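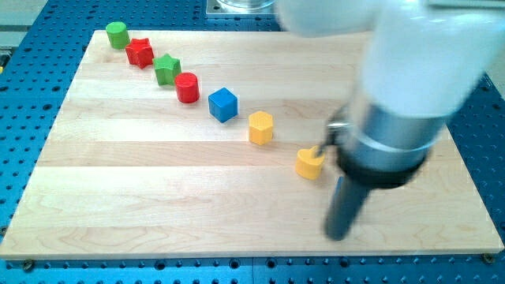 Privmont workshop puts block-sorting arm on the bench

Members of the shared workshop at Privmont have begun bench trials of a robot arm that handles small toy blocks with a plain rod in place of fingers. The build, known as Plola, has been under way since April and is led by Toshio Kikuchi, a retired toolmaker.

The arm stands on a blue perforated table with a grid of threaded holes. The work area is a maple board, glued up from strips and held down by screws near its front corners. Kikuchi said wood was chosen over bare plate so that a block could slide without dropping an edge into a hole.

The test set is made up of cylinders, stars, a cube, a hexagonal prism, a heart and a triangular prism, in red, green, blue and yellow. Blocks are laid out in a diagonal line running away from the front of the board. According to Kikuchi, the diagonal was picked after early runs with a straight row, in which the tool had to pass over blocks already placed and sometimes clipped them.

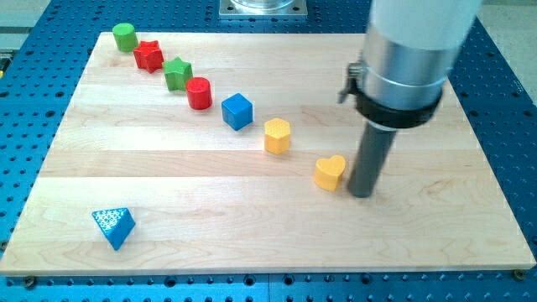 The control program, Cluter, was written by members in the evenings. It holds a list of target points for the line and works out an approach path for each block that keeps the tool clear of its neighbours. The tool tip is lowered in two stages, the second at reduced speed. The log now holds 1,554 moves. The group wants 3,000 before it changes anything on the hardware side.

The main fault so far is rotation. A cylinder can be pushed from any side and looks the same afterwards, but stars and the heart turn when the rod meets them off centre. The triangular prism is the worst of the set and is being run separately while the contact point is reworked. A correction added to Cluter last month measures the turn after each push and makes a second, shorter push if the error is more than 10 degrees.

The tool clamp was machined in the workshop from a drawing supplied by Singhal, a local engineering firm, which also lent a dial gauge for levelling the board. Changing the rod means slackening the clamp and checking the tip height again, a job that takes 10 minutes.

Plola's drawings and the Cluter source will be put on the workshop's shared drive once the current run of tests is finished. Members who want bench time should book through the usual sheet by the door.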